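Vallow Rooms – README

Hello, and welcome! Vallow Rooms is a kit of simulated home interiors for people who want to try out household robots before they let one loose near real furniture. Nanine makes the rooms, I look after this file, and between us we answer every message, though sometimes slowly.
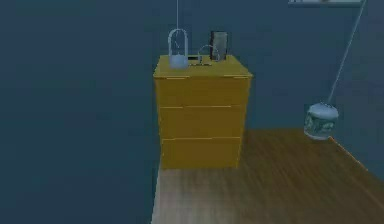
Release 2 comes with 104 starting layouts and 2,439 recorded camera views. You can load them one at a time or let the sampler choose for you, which is how I like to do it over coffee.

Clundico, our loader, reads the whole kit from a single folder.
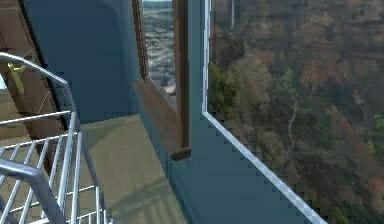 Lighting and backdrops live in their own settings file, so please make a copy before you change anything. If your navigation model leans on color, try a few views like the one with the canyon and its waterfall behind the glass – big outdoor backdrops can pull a model's attention away from the floor it should be crossing.

Close-up views are kept in the set on purpose, and you can filter them out with the near flag.
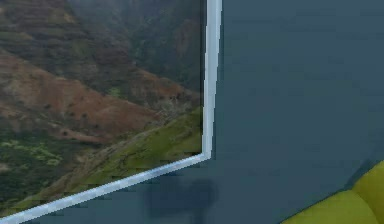
Omid Jafarzadeh wrote to us that he would happily pay for a lighter download, and that the near flag ought to be switched off by default. We're thinking about both.

Known problems: the sampler sometimes repeats a layout, and drawer joints need a restart after 10 resets.

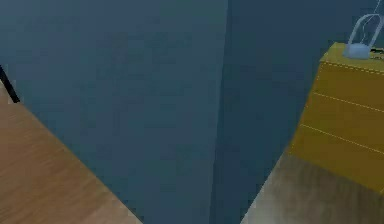

Drita Stan asks whether the rooms can be used in a paid course. Yes, with the teaching license, and do tell us how it goes!

Last updated Sep 19, 2025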